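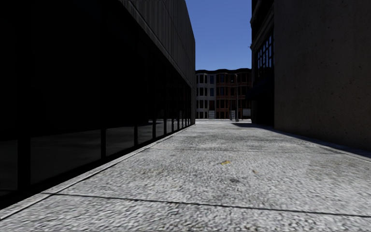

Wanted: people with opinions about how a robot should cross the road

5 min read
14 shares | 4 comments

Getlow is looking for members of the public to help us rewrite the Grelluvside Pavement Code, the set of rules that our delivery robot, Min, is supposed to follow when it shares a pavement with you. The present draft runs to almost 70 rules. It was written by engineers, in a room with a very good coffee machine, and it shows. One rule tells Min to "yield courteously". We have spent a good part of the winter arguing over what a small wheeled box does with itself when it is being courteous, and we would like some fresh voices in the argument.

You don't need to know anything about robots. You do need to have walked down a street and been annoyed by something on it.

What you would be doing

The work is done in Kulow, our street simulator. You sit at a screen with a set of controls and take Min through a computer-made bit of town, seeing it from Min's side of things. At various points the session leader pauses the run and reads out one of the rules. You then say whether the rule makes sense there, whether you could follow it yourself, and what you would put in its place. Swearing is allowed but will be tidied up in the notes.

Some runs are quiet: a straight alley, no traffic, nobody about. People tend to think these will be the dull ones. Then we ask how fast Min should go when it has the place to itself, which side it should keep to, and whether it ought to slow down for a doorway that might open, and an hour goes by. The draft has a rule for an empty alley and a rule for a busy one. It has nothing on the moment when the first turns into the second, and we'd like that put right before we let Min loose on anybody's lunch break.

Other runs deal with kerbs and crossings, where the draft is at its most confident and its least useful.

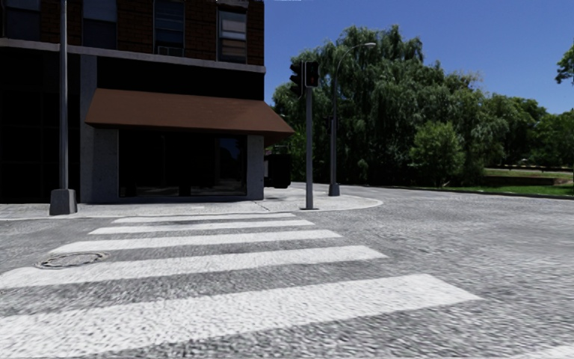 Take the rule on waiting. Min must stop "at a suitable distance from the kerb" until it is clear to go. Suitable to whom? Too far back and it blocks everyone walking past. Too close and drivers brake for it, wait, wave it across (people do wave) and get cross when it fails to wave back. If a pushchair wants the dropped part of the kerb, who gives way, and does Min reverse to do it? Should it beep when reversing? How would you feel about the beep at seven in the morning, outside your bedroom? Bring your answers. We have several and they don't agree.

There is also the matter of what Min should do when it doesn't know what to do. The draft says "stop and request assistance". That's fine in a car park and less fine halfway over a pedestrian crossing. We want a rule that a person could read aloud to a neighbour without both of them laughing.

Who we want

We have 6 places in each group and would like the groups to be mixed. Please apply if you live, work or regularly walk in Grelluvside and are over 18. We are especially keen to hear from:

- people who use a wheelchair, a mobility scooter, a walking frame or a white cane
- guide dog owners
- parents and carers who push things with wheels
- postal workers, street cleaners and anybody else who was on the pavement first
- people who don't want robots on the pavement at all

We mean the last one. A code approved only by people who like robots is a fan letter.

Sorry, but we can't take anyone who works for Getlow or lives with someone who does. We tried that and got a lot of very kind feedback.

Time and money

There are 7 evening sessions, two hours each, and we ask you to come to all of them if you can. You will be paid £60 a session, on the night, whether or not you agree with us. Travel within Grelluvside is covered, and so is the cost of a sitter or carer if you keep the receipt. There will be sandwiches. They won't be delivered by Min.

Simulators make some people feel queasy. If you get carsick, tell us and we'll sit you further from the screen or have somebody else do the driving while you do the complaining. The building has step-free access and a hearing loop. Papers come in large print or as an audio file, on request.

What happens to what you say

Each session is written up without names and sent back to the group for corrections. Every rule you ask us to change gets a written reply: changed, dropped, or kept with the reason. The replies go in the back of the finished code, including the ones that make us look stubborn.

Taking part doesn't mean you've given Min your blessing. You may leave at any point and keep the money for the sessions you came to.

How to apply

Pick up a form at the Getlow front desk or write us a short letter. Tell us how you get about, which evenings are impossible, and the one thing on a pavement that most gets on your nerves. There is no need for a CV. Applications close at the end of December.

Posted 11 December 2022

4 comments

Guide dog owner
Does the code say what Min does if a dog sits down in front of it? Mine would.

Getlow
It says "wait". It doesn't say how long. Please apply.

Wheels before it was fashionable
Been dodging bins, bikes and estate agents' boards on this pavement for years and no one paid me £60 to talk about it. Form is in the post.

Against
I'd like it noted that I am applying under the last bullet point. What's in the sandwiches?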